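27 August 2022 - for immediate release

**Cunex opens server training course in Kulby**

Cunex is starting a paid training course for new waiters and banquet servers. First class starts in February, 80 places, no experience needed. Runs 7 weeks, evenings only.

Trainees cover table setting, taking orders, carrying plates, wine basics and handling complaints. Last four shifts are on a real floor, at the Zinchenko dining rooms, with a senior server alongside.
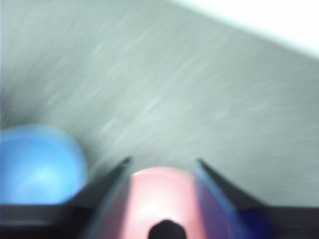
## Why now

Restaurants in Kulby are short of floor staff and have been for a while. "We kept hiring people and throwing them in on a busy night," said Kristaps Koppel, head of training at Cunex. "Not fair on them, not fair on the guests. So, a proper course."

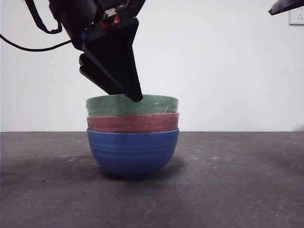
Green, red and blue bowls, stacked.

## How to apply

Forms at the Cunex front desk or by mail. Shift booking will be handled thru Cenusen, logins sent once a place is confirmed. Uniform and shoes not inculded, apron is.
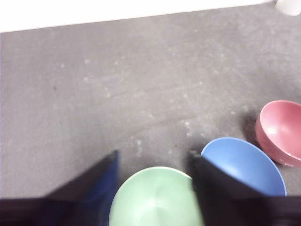

Blue bowl on a gray surface.

Press contact: Kristaps Koppel, Cunex training office, Kulby. Interviews by arrangment.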